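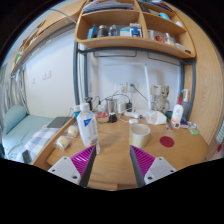 Morena Messina wrote to me after the last gallery went up: are you still building that hand-held gripper with the straight screw slots, or have you given in and angled the plates? My fingers kept slipping on anything smooth until I changed mine.

Well, Morena, I gave in! Hello again, everybody, and welcome to the second gallery of the Filtley gripper, a little two-fingered tool I've been putting together at home, in the evenings and between meals, since I came back from the Zorkanwood workshop with a bag of parts and far too many ideas.

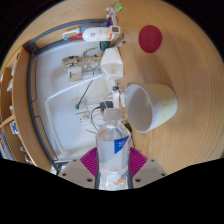 Pads have eaten up most of my time. I cast the first ones too soft and the second ones too stiff, and it took me 5 tries in all to get a mix I was happy with (my kitchen scale may never forgive me). I finally settled on fine ridges, because a smooth face slides on plastic, and a ridged one seems to bite a little. A water bottle makes a good test piece for that, especially one that's only partly full like this one, where the weight can slosh about. The magenta is simply the color I had, and I've grown terribly fond of it.

The plates are my own drawing, with a good deal borrowed from the Onach plans, which I do recommend if you're starting out and like things explained slowly.
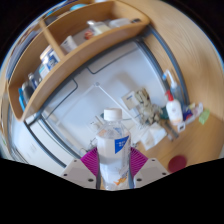

Still to do before July

I want to round off the back edges of the plates, print 2 spares, and write up the screw sizes properly for those of you who asked. Afolabi, my next and rather bigger project, will have to wait its turn on the shelf until then.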